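마라르 문 열기 시뮬레이션 패키지 한 달 사용기

작성일 2021년 9월 3일

드디어 씁니다, 마라르(Marar) 후기! 지난번 글에 댓글로 물어보신 분들이 꽤 있었는데 회사 일이 밀려서 이제야 올려요. 저는 양팔 모바일 로봇으로 실내 이동이랑 문 열기를 연구하는 작은 팀에 있고, 실물 로봇을 하루 종일 붙잡고 있을 형편이 못 돼서 시뮬레이션에 기대는 비중이 큽니다. 그동안은 직접 만든 환경을 썼는데요, 문짝 하나 경첩 잡는 데 며칠씩 날리다 보니 그냥 돈 주고 사자는 얘기가 나왔어요.

제가 산 건 문 열기 패키지 기본형이고, 방 구성이 32가지 들어 있습니다. 여기에 Nundby라는 추가 팩을 붙이면 복도가 긴 집들이 더 들어온다는데 그건 아직 안 샀어요. 기본형만으로도 한 달 내내 놀거리가 충분했거든요.

설치부터 얘기할게요. 설명서에는 26분이면 된다고 적혀 있는데 저는 오후 반나절이 갔습니다. 그래픽 드라이버 버전을 엄청 가려요. 결국 마라르 지원팀의 헬미 무스토넨 씨한테 메일을 보냈고, 다음 날 아침에 설정 파일 고칠 부분을 짚어서 답장을 주셨어요(감사합니다!). 그 뒤로는 한 번도 안 멈췄습니다. 그러니까 설치하실 분들은 드라이버부터 맞추고 시작하세요. 제발요.

첫 화면을 띄우고 나서는 좀 웃었어요. 바닥이 진짜 샛노란 체크무늬예요. 벽에는 알록달록한 그림도 걸려 있고, 어떤 집주인 취향인지 모르겠는데 문 색은 또 새까맣고요. 근데 이런 과한 색 조합이 학습용으로는 저는 마음에 들었어요. 전에 쓰던 환경은 온통 하얀 방이라 실제 사무실로 나오면 로봇이 바보가 됐거든요. 로봇 몸통이 시야 아래를 크게 가리는 것까지 그대로 나오는 점도 좋았습니다. 이걸 대충 처리한 제품이 은근히 많아요.
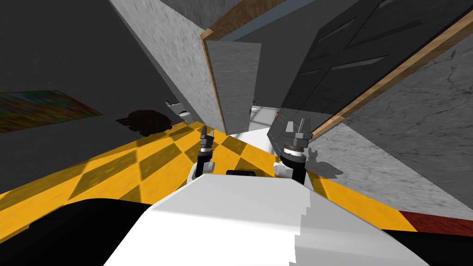

우리 로봇 모델도 불러올 수 있나요?
표준 형식으로 된 로봇 파일이면 불러올 수 있고, 팔과 그리퍼는 따로 교체할 수 있습니다. 다만 카메라 위치는 직접 다시 잡아 주어야 합니다.

저도 교체를 해 봤는데 카메라 다시 잡는 게 생각보다 귀찮았어요. 각도를 숫자로만 넣게 돼 있어서, 값 바꾸고 다시 띄우고 또 바꾸고... 마우스로 끌어서 돌리는 기능 하나만 있어도 별 반 개는 더 줬을 텐데요. 팀 동료 릴리아나 테데스코는 아예 스크립트를 짜서 돌리더라고요. 나중에 허락받고 공유해 볼게요.

이제 제일 중요한 문 얘기! 문은 저항값, 경첩 마찰, 닫히려는 힘을 다 따로 만질 수 있습니다. 저는 마찰을 낮게 두고 시작해서 조금씩 올렸는데, 값을 올릴 때 반응이 자연스러워요. 예전에 써 본 Negri는 마찰을 조금만 올려도 문이 벽에 붙은 것처럼 꼼짝을 안 하다가 갑자기 확 튀었거든요. 마라르는 그런 게 없어서 학습 곡선도 훨씬 얌전했습니다. 충돌 형상도 꽤 촘촘하게 잡혀 있고요.

손목 시점 화면도 기대보다 훨씬 좋았어요. 문짝의 움푹 들어간 패널마다 모서리가 비스듬하게 깎여 있는데 거기 빛이 살짝 걸리는 것까지 보입니다. 문틀 나뭇결이랑 그 옆 회색 돌 느낌 벽도 구분이 확실하고요. 깊이 영상 없이 색 영상만 쓰시는 분들한테는 이런 경계가 또렷한 게 꽤 도움이 될 거예요.

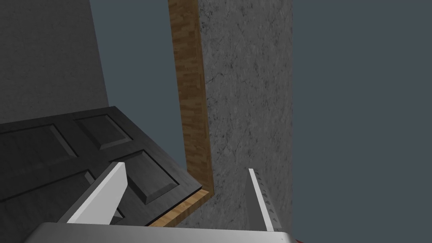
손목 시점 화면. 벌린 그리퍼 너머로 검은 패널 문과 나무 문틀이 보인다.

아쉬운 점도 써야죠. 벽 너머가 그냥 짙은 청회색 한 가지 색으로 비어 있어요. 방 안쪽을 볼 땐 티가 안 나는데 손목 시점으로 문틀 쪽을 올려다보면 허공이 꽤 크게 잡힙니다. 저희는 학습할 때 배경을 무작위로 바꿔 넣어서 큰 문제는 없었지만, 그대로 쓰실 분들은 신경 쓰일 수 있어요. 지원팀에 물어봤더니 배경 교체는 1월 업데이트에 넣을 계획이라고 합니다. 그리고 나뭇결 무늬가 문틀인데도 마룻바닥처럼 짧은 판을 엇갈려 놓은 모양이에요. 기능하고는 상관없는데 한번 눈에 들어오니까 계속 보여요 ㅋㅋ

속도는 저희 장비 기준으로 환경 40개를 동시에 돌려도 버벅임이 없었습니다. 그 이상은 메모리가 모자라서 시도를 못 해 봤고요. 화면을 끄고 돌리면 더 올릴 수 있을 것 같은데 이건 해 보신 분 계시면 댓글 부탁드려요. 로그는 자동 저장이 되긴 하는데 폴더 이름이 전부 긴 숫자라서 나중에 찾으려면 눈이 빠집니다. 저는 실험 메모를 따로 적고 있어요.

재생 기능은 진짜 칭찬하고 싶어요. 저장한 실험을 아무 시점에서나 멈추고 손목 카메라로 다시 볼 수 있는데, 손가락이 문하고 문틀 사이 어디쯤에 있는지 확인할 때 이만한 게 없습니다. 아래쪽에 놓인 밝은 나무 판이나 기둥 밑동처럼 손가락이 걸릴 만한 데를 미리 찾아볼 수 있어서, 저는 보상 함수 고칠 때마다 이 화면부터 열어 봐요.

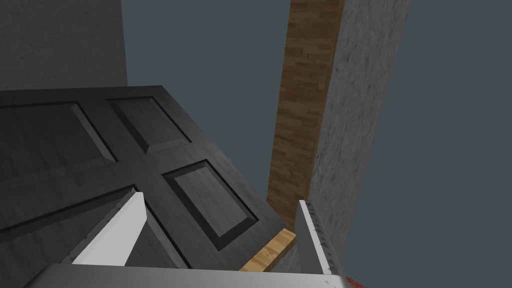 가격이랑 총평

라이선스는 자리당 1년 단위고, 기본형 하나로 3대까지 설치됩니다. 싸다고는 못 하겠어요. 개인이 취미로 사기엔 부담스럽고, 팀에서 나눠 쓰면 납득이 가는 정도? Boverholm 쪽에서 나온 비슷한 제품은 더 저렴한데, 거긴 문이 미닫이밖에 없어서 저희는 처음부터 후보에서 뺐습니다. 미닫이만 필요하신 분이면 그쪽도 한번 보세요.

제 점수는 별 다섯 개 중에 네 개입니다. 문 물리는 만점 주고 싶고, 설치랑 카메라 설정에서 깎았어요. 다음 글에서는 Nundby 팩을 사게 되면 그 얘기를 하고, 못 사면 릴리아나 스크립트 얘기를 할게요. 드라이버 버전 물어보실 분들은 쓰시는 그래픽 카드 이름도 같이 적어 주세요!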